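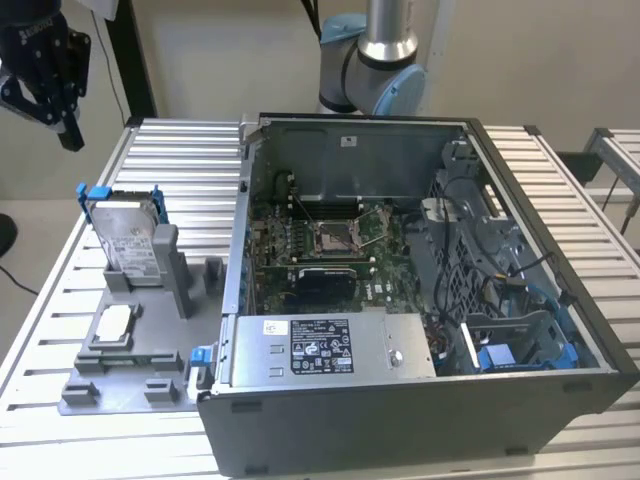

News > Press > Research

Wenska shows two-arm method for taking PCs apart

2 min read

WEDNESDAY. Wenska's robotics lab today released results from a new method for desktop PC disassembly. Two arms, one open tower, a 3D-printed fixture that holds the drive upright in its caddy.

The policy learned from 505 demonstrations. Then 30 held-out trials on the drive task, no retries. Succesful in all but 15.

"Half is not great. But the old scripted version couldn't do cases it hadn't seen," said Chiharu Murakami, lead author. Cables still the main problem, she said.

Code and fixture files to follow in February. Press contact: Bautista Godoy, mornings are best.

Related
- Mizuno gripper fingers, test notes
- Vustent joins the Wenska recycling project
- Q&A with Kiyoshi Yokoyama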